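**Week 3 notes — choosing a gripper for bin work**

Good morning again, and thank you for the very full feedback forms, which I did read on the train. We carry on with the comparison between the Claeys fingers and the Truvau ones, and I'd like you to bring your own results table, however scruffy it looks.

Remember that we score the grasp and the lift separately. A brush with a fat bristled head and a slim smooth handle gives you two quite different places to take hold, and the fingers may go across the head while the cables hang in front of the very bit you were hoping to see — so write down where you aimed before you move the arm at all.
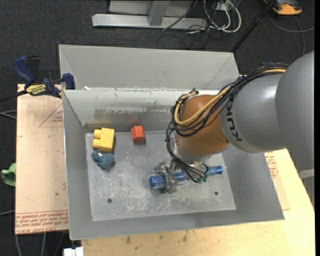 Aurelia Leitner wondered whether comparing two grippers on 23 tries each tells us anything, and would much sooner see 1,000 on one of them first. It's a fair point, and we'll come back to it when we do error bars, but for this module 23 will show you the big differences.

For next time, please:

- read the Terklow handout on cable routing, up to the worked problem
- repeat your tries with the arm at half speed
- put your table in the shared folder, under your bench number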